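Gulby card wallet – progress report to Jitia
Monday, July 22, 2019

Progress since the last report has been respectable, if you don't look too hard at the spring. The wallet now opens, closes and holds cards, three things the first version managed only in alternation.

The second sample run came to 46 wallets from Mujić, who did the cutting and stitching. We accepted 30. The rest had straps that missed their snaps by a margin even we couldn't call character, and Mujić is unpicking them with good grace. The sleeve insert has settled down too – pale blue, stacked, and no longer curling at the corners like an old sandwich.

Filling and emptying is where the time goes. Cards cling to the sleeves, sleeves cling to each other, and a wallet left half open likes to close itself. We have logged 22 loading sessions and are still arguing about how deep the sleeves should be. Skatalora wants them shallower. Skatalora does not have to buy the new cutting die. 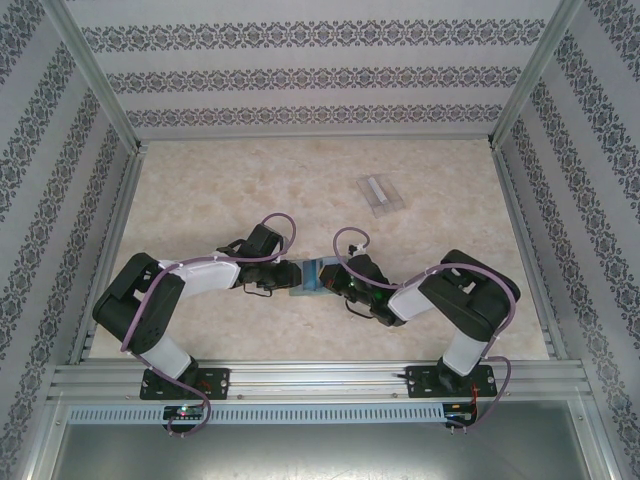
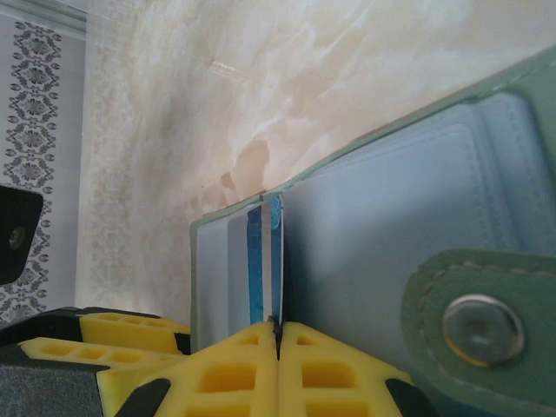

Green holder, blue sleeves, strap with its round snap. 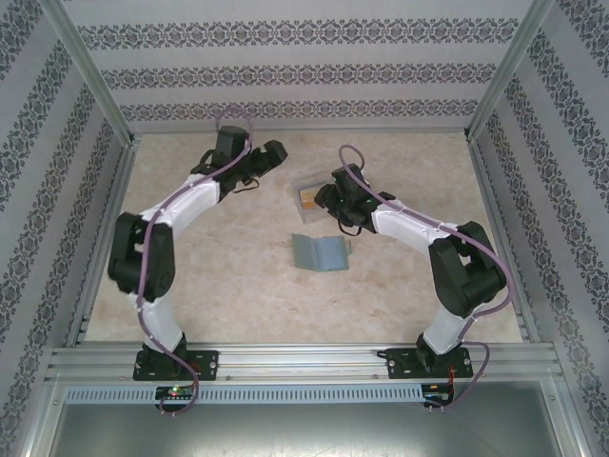

Will the wallets be ready for the winter market?
We expect to have finished stock in December, provided the sleeve depth is agreed by the end of next month and the snaps arrive in the size we ordered.

Spending is within the grant, apart from thread, on which we were optimistic. We ask to move the unspent packaging money to cover it. The gift box can wait; it was mostly tissue paper anyway.

Still to do: a strap test on the new snaps, 2 further colours for Skatalora to dislike, and a care label that fits all its own advice. The next report will come with the revised costings attached.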